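Skikier Community Help > Automation > Cell setup and upkeep

Arm drifts toward the socket after I swap PC cases on a slotted table

Posted by drutport_bench2

I look after one cell that takes desktop PCs apart. One arm, two-finger gripper, wrist camera, and a table made of aluminum extrusion slats. The program is called Veduria on our side, and job 1277 is the one for Dell towers lying on their side with the cover off. The CPU cooler is already out when the case goes on the table. The arm is supposed to go down over the board, stop above the memory slots, take a look, then move in to pull connectors.

It worked fine through June. Now, when I take one case off and put the next one on, the gripper comes down too close to the CPU socket. It doesn't happen every time. Over 11 cases it was bad on four of them. If I jog it back by hand and save the point, the next case is fine and the one after that may not be.

What I have done so far: checked the bolts at the base of the arm, ran the tool center point routine again, changed the gripper finger pads. No change. The side panel sits on the table to the left of the case while the job runs, in case that matters.
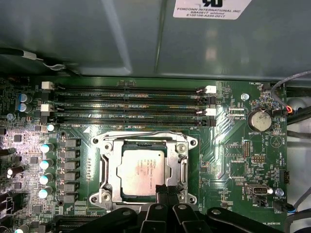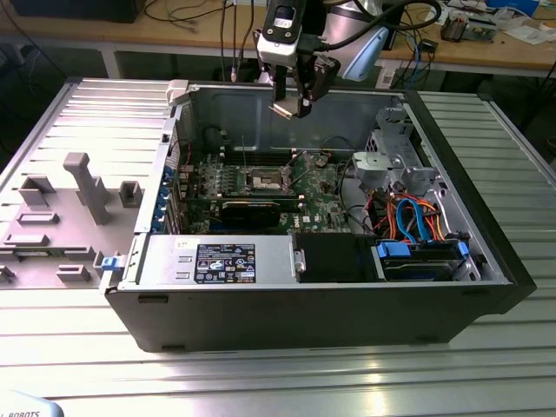
The board from the wrist camera first, then the case on the table.

Is this a calibration problem or a fixture problem? I would like to know before I take the wrist camera off, as that means redoing all of its settings.

gruber_cells

Fixture problem, most likely. If the calibration was off you would see the same error on every case, in the same direction. You have some good cases and some bad ones, and a re-taught point only lasts until the next swap. That means the case is not landing in the same place.

Slats look like they locate things but they only do it in one direction, and not very well. The case can slide along them as far as it likes. It can also sit a little rotated, and a small rotation at the rear corner turns into a big miss out at the socket.

What I would do:

Bolt two stops into the slots for the long side of the case and one stop for the short side. Push the case against the long side first, then the short side, the same way every time.

Add a toggle clamp on the side across from the two stops. Keep it low on the shell so the arm has room. Don't tighten it so hard that the sheet metal bends.

Check the feet. Your case is on its side so they should be hanging out past the edge and not touching anything, but if a stop lands on a foot on one case and on flat shell on the next, you are back where you started.

Then re-teach your approach point once, with the case clamped, and leave it alone. Raise the approach height while you test. I run the first five cases at low speed with a hand on the stop button.

I would also move the side panel off the table. It uses up the room where your stops need to go, and it is easy to bump the case with it when you put it down.

Leave the camera on the wrist for now. If it is still off after the case is clamped, then look at the camera mount screws.

slatbed769

had the same thing, for us it was the cable on the wrist pulling at one end of the travel. check that too

drutport_bench2

Thanks both. I put in the three stops and the clamp on Wednesday and moved the panel to a cart. Nine cases since then and the gripper has stopped where it should on all of them. I also gave the wrist cables some more slack, so I can't say for sure which one fixed it, but I could slide the case by hand before and now I can't.

One thing for anybody copying this - the taller towers need the short side stop moved one slot over, so I made a second job for those and put tape on the table to mark the spot.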